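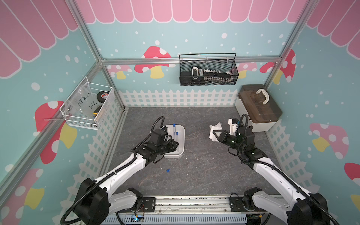
Teodoro Goicoechea wrote:

> Has anyone on the list gone over to a fixed menu for weeknights and stuck with it? We are at the point of deciding. Card as it stands is too long for two in the kitchen and I'm throwing away fish. My worry is the regulars, half of them come in for one dish and would not forgive me. Also the salt cod. I'd want it on the fixed menu every night and I can't make the soaking work with the fridge space we have. Prieto want us to take the ready-soaked but I tried a box and thought it was watery. What do people do? And what do you charge, if that's not rude.

Teodoro, all - quick one before service, sorry if it's all over the place.

Yes, we did it. Mikent has been fixed menu on weeknights since the spring before last, full card at weekends. Would not go back. First month was grim though, I'll say that now. Had people walk out, one chap read the board, put his coat back on and that was that. He's been in since. Had the lamb.

What we run: three starters, two mains, a pudding or cheese. Mains are always one fish one not. Changes when it changes, I gave up promising a new menu every week, it was killing me and the customers hadn't noticed. Board on the wall plus a small card on the table becuase people at the back couldn't read my writing.

On the regulars - keep their dish. Seriously. We kept the stuffed peppers as an extra, not on the board, you have to ask. We sell maybe a handful a night. Costs us a tray in the fridge and saves a lot of sulking. If yours is a thing that needs starting at four in the afternoon then no, but if it's something you can hold, hold it.

Waste. I kept a proper tally the year we changed over, binned stock at cost price, and the year before the switch it came to £3,501. For a place with 38 seats! I nearly cried. I haven't got the year after added up properly so won't quote it but it's a lot less, you can see it in the bin bags. Fish is where most of it was. Turbot mainly, which I was buying out of vanity.

Salt cod. Right. I wouldn't give up on soaking your own. Couple of things

- are you soaking whole sides? Cut it to portions first, skin on, it takes up half the room and goes quicker
- skin side up in the tub. I did it the other way for years
- deep narrow tubs with lids, stacked, not trays
- change the water at open and at close, same time every day, write it on the lid. Thick loin gets up to 48 hours here, the tail bits far less, so do NOT put them in together
- bits of tail and belly go in the omelette or croquettes, cost nothing

Soaked portions dry off on a cloth and then freeze perfectly well, whatever anyone's grandmother says. I do a big batch at the start of the week and we pull from it. Not as good as fresh out of the tub but you'd need to be paying attention.

Agree about ready-soaked, I had it from Prieto as well for a bit and it spat all over the pan. Their dry stuff is fine, good even. For loins I now get Urar, dearer by the kilo but even thickness all the way so no trimming. Ask for the mid grade. The top one is lovely and too dear for a weeknight.

Price. Not rude. We went in too low, I panicked and thought it had to look like a bargain, and then had a full room and no money. Put it up by £6 after the summer and lost nobody I could name. Bread in, drinks out. Coffee out too - I had it in at first and people sat over it till closing.

Other thing, tell your front of house a good fortnight before you tell the public. I didnt, and got a very frosty week. They take the complaints, not us.

Vegetarians, have a real answer ready. Ours is whatever starter is heartiest, done big, with an egg on. Not glamorous. Someone at the Herkeldale lot said they do a third main just for that and make it vegan so it covers everyone, might be smarter. Would be interested to hear from them if they're reading.

Don't start it in August is my last bit of advice. Half your regulars are away, you get strangers who don't know what it was like before, and then you have to do all the explaining over again when the rest come back.

Happy to send you our costing sheet, its ugly but it works. Mail me off list. Got to go, bread's in.

Mikent kitchen

Small Kitchens list - contact the list owner - messages © their authors - Back to top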